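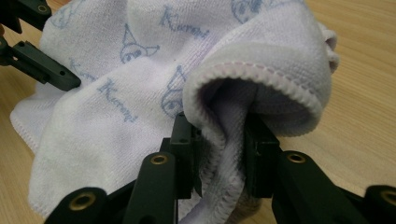
The Kuromi towel on our table, pale pink stitching along the hem

Review: Kuromi microfiber towel, white with light blue print
Posted Aug 18, 2018

I have put off writing this one for a while, partly because it feels a bit silly to write a full review of a towel, and partly because I wanted to live with it before saying anything. My daughter is deep in her Kuromi phase (the bedroom is more or less a shrine at this point), and when I spotted this in the Drindgate store while I was supposed to be buying light bulbs, well, the light bulbs didn't come home and the towel did.

So, the looks first, as that is why anyone buys it. It's white microfiber with the Kuromi name and her little head printed on it in light blue. I had expected something louder, to be honest with you, and I was very pleasantly surprised. The blue is soft and the white gives it room to breathe, so it doesn't fight with everything else in the kitchen. I can leave it out when my mother-in-law comes over and she has yet to say a word about it, which from her is high praise!

The part I keep going back to is the edge. The hem is overlocked in a very pale pink thread, tight little zigzags all the way along, and where a corner rolls over you get this lovely almost beaded line. I sew a little myself (curtains and costumes mostly, nothing fancy) and I know how easily an edge like that can go wavy on a knitty, stretchy cloth. Ours had one loose thread end when we got it, which I snipped off, and it has behaved itself ever since.

The fabric has a fine texture, close to a knit, and it feels thinner in the hand than a cotton terry towel. If you are after something thick and fluffy for after a bath, this isn't going to make you happy. For small hands, faces, drying a few cups or wrapping a wet swimsuit on the way home from the pool, it has been great. It soaks up a spill quickly and dries on the rail well before the cotton ones do. We also have two of the plain Marinho microfiber cloths, and for drying glasses I would say they are about even - the Marinho has a bit more grab, this one is softer on the skin.

Washing. I do mine on warm with the other synthetics and no fabric softener, as softener seems to leave microfiber slick and useless. The first time I forgot and put it in with a fleece blanket, and I spent a good part of the evening picking fuzz off it with tape in front of the TV. Lesson learned. After five washes the print still looks the same to me, and the pink thread hasn't faded that I can tell. I haven't ironed it and don't plan to.

A few grumbles, to be fair. There is no hanging loop, so it slides off the hook by our back door and has to be folded over a bar instead. It also won't stay folded neatly. You lay it flat on the table, turn your back, and the corners have started to curl again. And being so white, it shows everything - a blueberry smoothie gave us a real fright in July, although a soak with dish soap got it out.

Would I buy it again? Yes, and I probably will, as I'd like a spare for the days when this one is in the wash and there are complaints about it at breakfast. I did look at the Ondetti character towels too, and they are nice and heavy, but the colors were darker than I wanted and they only came as a set. If you have a Kuromi fan at home and want something cheerful that will get used every day, I'd happily point you to this one. Just sew a loop on it before you hang it up.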